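Hustbridge Readers' Group
Minutes of the meeting held February 19, 2018, Saveck Room, Hustbridge Library

Inès Delorme in the chair. Apologies had been received from members on the evening shift at the hospital. The minutes of the last meeting were read and approved with one correction: the title of the January book should have been given as "Plain Sailing," without "The."

Matters arising

The library has agreed to let us keep the room until closing time. The key goes back to the front desk and should not be left in the return slot.

The missing copy of "Plain Sailing" has been found and returned. The library has waived the fine.

Members were reminded that name tags are optional. A few people would like to keep them for the benefit of newcomers. Left as it is.
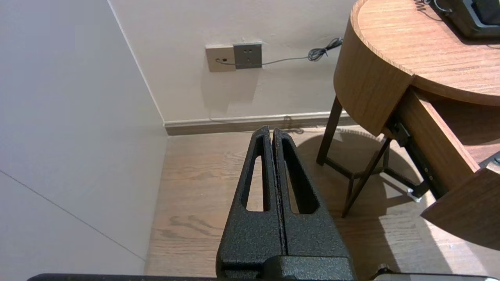 Book of the month: "A Separate Path"

Discussion of the book, published by Coste, took up most of the evening. It was listed as a devotional memoir. The author left a teaching job to live with her sister's family and wrote a short reflection each morning on being content with an ordinary life.

Opinion was divided. Members who liked it found the early chapters direct and easy to follow, and thought the passages on her father were the best writing in the book. One member read aloud the part where she turns down the promotion. Several others had marked the same page.

Members who did not care for it said that the reflections repeat themselves after the middle of the book. The chapter on forgiveness was felt to be thin, given what we had been told about the brother. It was also said that the author gives advice on marriage without saying much about her own.

There was a longer exchange on whether a reader who does not share the author's faith would get much from it. Inès thought so, and said she would lend it to her neighbor. Another member thought the scripture quotations at the start of each chapter would put some people off, though they are short and can be skipped. The point was made that the chapters work well read one at a time, and that trying to finish it in a weekend does it no favors.

The study questions at the back were not used. They were considered too close to a school worksheet.

On a show of hands the group recommended the book, with five voting against.

Choice of next book

Two titles were put forward. The first was "The Long Table," a novel about a church supper that goes on through a snowstorm. The second was "Keeping Still," essays on prayer and work. "The Long Table" was chosen. It was noted that we have had a good deal of nonfiction lately. "Keeping Still" goes on the list for later in the year.

The library has two copies of "The Long Table" on the shelf and can request more from other branches. Please put your name down at the desk early. The large print edition has to be ordered separately and takes longer to arrive.

Reading through Civovon

Inès reported on Civovon, the e-book lending service the library has just joined. A library card and a PIN are needed to sign in. Books come back by themselves at the end of the loan, so there are no late fees. "The Long Table" is available there, but "Keeping Still" is not at present.

Some members had tried it at home. One found the type easy to enlarge. Another could not get past the sign-in page – this was because her card had expired, and the desk can renew it on the spot. Those who prefer paper were assured that the group will go on choosing books that can be had in print.

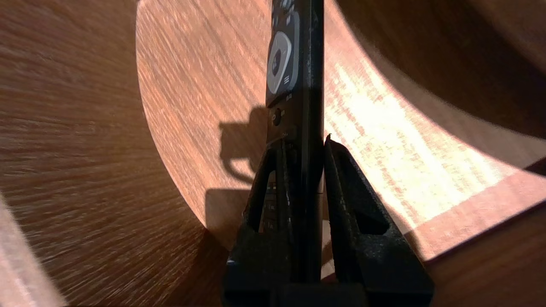
A member asked: How long is the loan period on Civovon, and can it be renewed?

The loan is 30 days. It can be renewed from the account page provided another reader has not placed a hold on the title. If there is a hold, the book goes to that reader and you join the line again.

Any other business

The used book table at the front of the library needs paperbacks in good condition. Novels and biographies go fastest. No encyclopedias or textbooks, please.

A request was made for discussion to start on time, with coffee afterward. Agreed as a trial for the next meeting.

It was suggested that whoever proposes a book should prepare a few opening remarks on the author. There was general support, but some did not want it made a rule. Inès will do it for "The Long Table" and we will see how it goes.

Next meeting in the same room. Please read at least as far as the end of Part One.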